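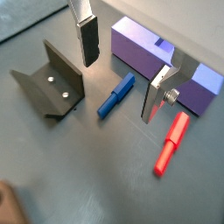 Tudomcombe Well Water Testing Program
Progress report to the Bozkurt Fund
Prepared by Evie Dobson, program manager
13 April 2024

Summary

The program is on schedule for household sampling and behind schedule on follow-up visits. Spending is within budget. We are asking for one change to the grant terms, set out at the end of this report.

Sampling

We have now collected samples from 749 private wells in the Tudomcombe and Vundham areas. Each sample was tested for nitrate, coliform bacteria, arsenic and lead. Households got their results by mail, with a one-page sheet explaining what the numbers mean and who to call.

Vundham was slower than we planned. Many of the wells there are on seasonal properties and the owners were away through February. We left cards and then wrote to the mailing addresses on the county tax roll, which brought in most of the missing permissions. The roads on the north side were also closed for part of that month, so those samples were taken after the thaw. We have marked them in the data because spring runoff can raise coliform readings.

Results so far

In 50 wells, nitrate was above the drinking water limit. Most of these are shallow dug wells close to row crops. Arsenic was above the limit in 14 wells, all drilled into bedrock on the Vundham side. We phoned every one of these households before the letter went out and advised them to use bottled water for drinking and cooking until a second sample could be tested.

Lead results need more work. Several high readings came from first-draw samples only and dropped after the tap had run, which points to household plumbing.

Follow-up visits

Retesting is behind. We lost one of our 2 field technicians in February and the position was open for longer than expected. The new technician has finished training and is going out on her own. We expect to clear the list of retests by the end of the summer.

Lab and equipment

Skonell continues to do the lab work under the same contract. Turnaround slipped over the winter and one batch had to be thrown out because it arrived above the holding temperature. We now drive the samples over ourselves on collection days and have had no rejected batches since. Mileage costs are up as a result, but courier costs are down by more.

Request

We ask to move the unspent technician salary into the filter assistance line. Applications for under-sink filters are higher than we budgeted for, and that line will run out before the grant year ends. The total grant amount would stay the same. A revised budget sheet is attached.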